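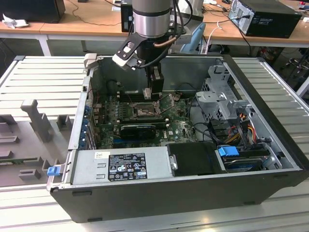

Old plaster walls - questions we often receive

Do I need to remove all the old plaster before painting?
No. Knock on the wall with your knuckles. Where it sounds hollow, the plaster must come off. The rest can stay.

How long must new plaster dry?
In our Duva flat we waited two weeks with the windows open. In August it can go faster, but please do not use a strong heater.

Which paint is good for the first coat?
A thin one, with water added. We used Gillura white in the small room and were satisfied with it.

Can I hang shelves on such a wall?
Yes, if the screws reach the brick - plaster alone does not hold them.

Answers by Femi Osagie, 26 May 2025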